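Why Paint Comes Off Metal
Science pages for ages 9 to 12

Paint on metal is a thin skin. On most painted steel objects it is thinner than a fingernail.

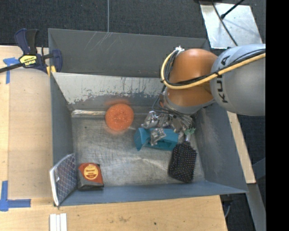
Suryani Liew asked whether paint wears off or falls off, and whether those are the same thing. They are different. Both can happen on the same object.

Wearing off

When two surfaces rub together, the harder one removes small pieces of the softer one. This is called abrasion. Paint is softer than steel, so the paint loses. Each rub takes away a very small amount. After many rubs the metal shows through. You can see this on a playground slide, on the handle of a garden spade, or on the inside of any bin that hard things are dropped into.

Bare metal can be scratched too. A scratch is a narrow groove. Light bounces off a groove in a different direction than it bounces off the flat part beside it, and your eye picks up the difference as a line.

Falling off

Paint holds on to metal by a force called adhesion. Adhesion is strong when the metal is clean and slightly rough. It is weak when there is oil, dust or rust under the paint. Weak paint comes away in flakes, and the edges of the patch are ragged.

Rust makes this worse. It forms when iron, water and oxygen meet. Rust takes up more space than the iron it came from, so it pushes the paint up from below. A small chip can grow into a large patch this way.

How paint is tested

At the Wirlow workshop, painted test plates are rubbed with a weighted pad. One rub forward and back is called a cycle. The plates are checked every 200 cycles. A plate with one coat showed metal after 500 cycles. A plate with two coats lasted for 2357.

Try it

You need an old painted tin lid, a piece of fine sandpaper and a pencil. Ask an adult before you start.

Draw a line across the middle of the lid. Rub one half with the sandpaper, using the same pressure each time. Stop after every ten rubs and look. Write down the number when metal first shows. Then wet both halves, leave the lid outdoors for a week, and compare them.

Words to know

Abrasion: wear caused by rubbing.
Adhesion: the force that holds two different materials together.
Coat: one layer of paint.

Text by Aravind Poduval. Last checked 2020-06-04.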